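3.2 Object placement and surface clearance

The clearance task was defined on a single matte white tabletop. Items were divided into two classes before any trials were scheduled. Resident items are those a household would normally leave on the surface between meals, such as a small appliance or a plate in daily use. Transient items are those expected to be removed at the end of a tidying episode: paper waste, fruit, toys and similar small goods. The division follows the Cosau household inventory, with two changes. Fruit was moved from resident to transient, and plates were permitted in either class depending on the layout sheet.

A total of 200 layouts were drawn up, of which 188 were retained. The remainder were dropped when two or more items could not be placed without stacking. Each retained layout specifies the class of every item, its approximate position and whether partial occlusion by a resident item is allowed. Occlusion was allowed only for items wider than the palm of a hand, so that no small item could be hidden completely from the working side of the table. Lighting was even and was left unchanged between layouts.

Figure 4 shows a layout of the mixed type. The pink plate is partly occluded by the large white appliance-like item and is resident here. The banana, the crumpled paper ball and the purple cube are transient.
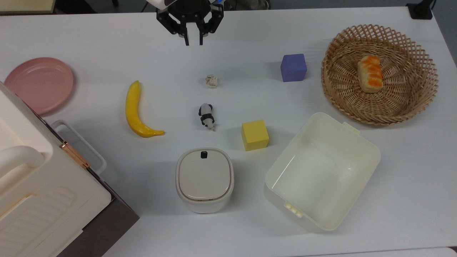 Figure 4. Mixed layout with one occluded plate.

Kieran Doherty objected at the review stage that crumpled paper should not share a class with fruit and toys, on the grounds that waste has one correct destination in any home while a toy or a piece of fruit may have several. He proposed a third class for discards. We accept the distinction in principle but did not adopt it, as the Dubey sorting protocol used in Section 4 already records destination separately from class. A reader who prefers the three-class scheme can recover it from the destination field without relabeling.

Item spacing was measured from outline to outline on the table plane. For tall resident items the outline of the base was used and any handle was ignored, which understates the space they take up when an arm or hand passes over them. The effect was largest in the Brureo set, where appliances were placed toward a corner, and smallest in the Clenik set, where they stood against the far edge.

Across all retained layouts, 1401 item placements were recorded. Of these, 1320 fell inside the tolerance given on the layout sheet and were used without correction. The other 81 were re-measured and entered at their measured positions, and the layout sheets were amended in October to match. No layout was removed at this step. Placements that changed an item from fully visible to partly occluded are marked in the supplementary table, together with the name of the resident item responsible.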